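4.2 Setting the zero of the Darkeo bench scale

Do this procedure every morning, and again when the scale was moved to another table.

1. Put the scale on a flat, firm table. Turn the feet until the bubble is in the centre of the ring.
2. Plug in the adapter and wait 7 minutes.
3. Take everything off the plate. Hold the ZERO key until the display shows 0.
4. Lay the 2,000 g check weight in the middle of the plate. If the colour of the display changes to red, go to section 4.5.

CAUTION: Do not press on the plate with the hand.

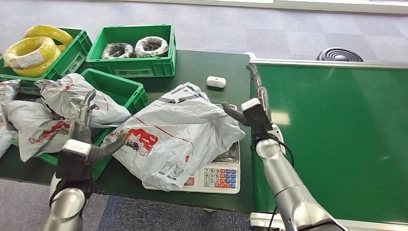
Fig. 7. Digital scale on a packing table with crates and parcel bags.

Note: Parcels must not touch the crates during weighing.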